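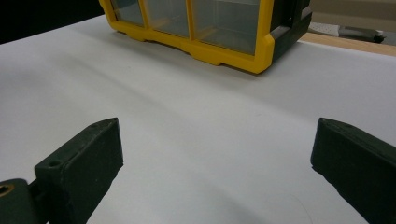

Review: Bindamholm finger kit for hand-held grippers
Reviewed by Perrine Barbier

The Bindamholm kit replaces the jaws on a hand-held two-finger gripper. We fitted it to one of our two units in August and used it for small-part pick and place beside a yellow drawer organizer on a white table. This review covers fitting, alignment, upkeep and what broke.

Contents and fit
The kit holds two fingers, two pivot pieces, a bag of 8 screws and a folded instruction sheet. The sheet gives no torque value. I tightened by hand with a short driver and marked each screw head with paint pen so that movement would show. Fitting took one morning, most of it spent on the left pivot, where the bore was tight and needed a light pass with a reamer. Kojo Kwofie fitted a second kit a week later and had no trouble with the bore, so quality varies between batches.

Alignment
Close the jaws on a strip of printer paper and pull. If the paper comes out from one side, loosen both screws on that finger, square it against the other and tighten again. Ours needed three attempts. Do this before calibrating the opening width. We did it the other way around the first time and had to repeat the calibration.

The zero drifted after 332 cycles on the first unit. The cause was a pivot screw that had backed out by a quarter turn. Thread locker (low strength) fixed it, and the sheet should say so.

Test parts
Most of the work was done with small molded parts, one at a time, set upright on the table. The stepped shape is a fair test of alignment: if the pads meet the wide base unevenly, the part tips before it is held.
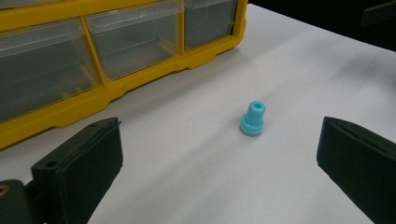 Stepped blue part standing between the open fingers, drawers behind.

Grip on smooth plastic was good when the pads were clean. Dust from the table built up on the faces and slip became noticeable by 300 cycles. Wiping with alcohol on a lint-free cloth restored it. Cecilia Wumbei now wipes at the start of each shift, and we have not logged a slip fault on that unit in the weeks after.

Wear
At 400 cycles I took the fingers off and checked them under a loupe. The tips had light scuffs and the mounting holes were still round. One finger from the second kit cracked at the pivot after a drop onto concrete. The supplier, Sustano, sells fingers only in pairs, so a single crack costs a full set. Delivery was slow.

Verdict
Good jaws, poor paperwork. I would buy it again for light parts on a flat table and would not use it for anything heavy. Order a spare pair with the first kit, and check the pivot screws weekly.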